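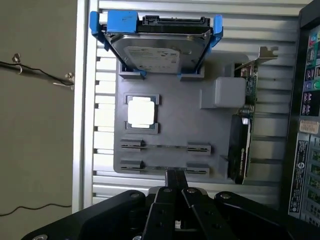 Wrist view, Cavgate gripper in front of the practice board. Drive in the blue caddy, CPU and card are in.

Cavgate G2 gripper + Ustow board kit, is it worth the money?

yt_kwan
Hello all. I am testing the Cavgate gripper together with the Ustow practice board (the gray printed motherboard). The bundle was 2,610 from Skerevance. I want to share my notes before the trial period is finished.

Good: the fingers are stiff and the screws are easy to reach. The board stands upright on the slatted panel, so the wrist camera has a clear view of it. The drive in its caddy is the easiest part for us.
Not so good: the memory clips. With the standard finger plates I could not get a repeatable grasp on a module. Also the manual is very short about force settings.
Yen-ting Kwan

solderfox
2,610 is too much for a parallel gripper and a piece of printed plastic. You can print such a board yourself in one weekend.

yt_kwan
Yes, but the price includes the finger plates, the wrist camera mount and the board files. If you buy the gripper alone it is 2,420. So the board is not the expensive part.

odalaigh_bench
We have the same kit at Ó Dálaigh since July. I disagree about the memory clips. Slow down the last part of the approach and teach the two rows separately. We did 1,000 insertions and had 154 failures, most of them in the first week.

solderfox
154 is still a lot. My line manager would send it back.

j_wan
For a factory line, I agree with you. For training and research it is acceptable, in my opinion. One question to Yen-ting: does the shine on top of the CPU disturb your vision? In my setup it is the biggest problem.
Jui-lin Wan

yt_kwan
It does. The top is almost pure white in my camera. I will try a lower exposure and a lamp from the side.

odalaigh_bench
Lower exposure alone was enough for us. Please write which value you use, our camera settings are not in the manual either.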